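Hand-held gripper comparison - notes from the June 2025 call

I took the minutes again, so blame me for the spelling. Drudton and Rotuston both dialed in, and we started a bit late while everyone hunted for the right link.

1. Last month's actions
The spare pads from Enance came in and they fit both tools. The clip naming is still a mess on my side, sorry! I promised to have it sorted before the July call.

2. Which pads to keep
We spent most of the hour on this one. Rotuston likes the stiffer pads for anything flat and heavy. I've been using the softer ones at the kitchen table and I like how they sit against thin stuff - chopsticks have been my least favorite item all spring, and I'm finally starting to enjoy them. Drudton wants both kinds run on the same utensil set before we pick, and we all said fine. We put up some views from the utensil task while we talked.

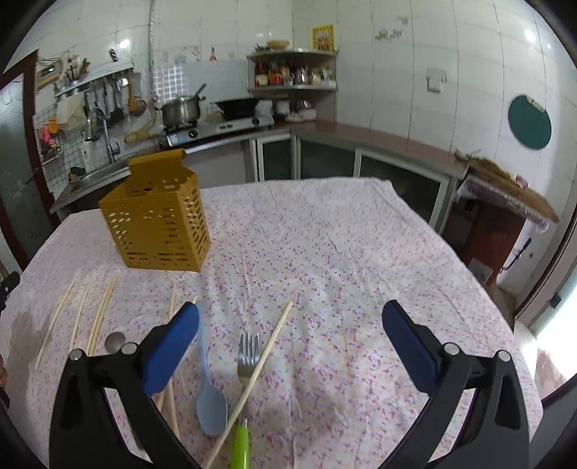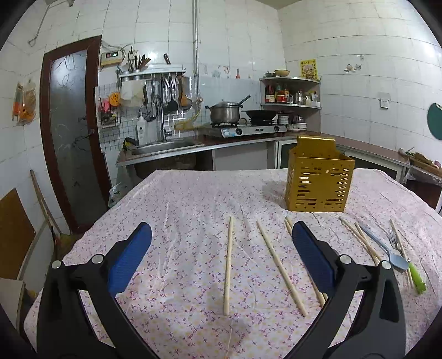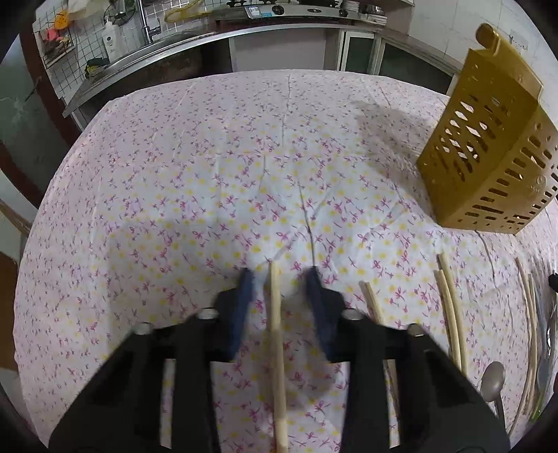
Blue pads and black fingers in all three, with chopsticks out on the flowered cloth and the yellowish holder standing on the table.

3. Lens and field of view
Rotuston asked if we could go narrower. I'd rather not, because I like having the holder in view while I'm lining up on a chopstick, and Drudton felt the same way. We're leaving the lens alone for now and will look at it again once the pads are settled.

4. Nasr controller
We have 427 clips logged so far, and 77 of them have a gap in the finger-width signal. Drudton thinks it's the cable, I think it's the firmware, and we went back and forth on that for way too long (fun, though). Drudton will swap the cable first and log 20 clips with the new one.

5. To do
Me: clip names, plus the soft pad runs.
Rotuston: stiff pad runs on the same utensils.
Drudton: cable swap, then send the logs to both of us.

Next call is in July, same link.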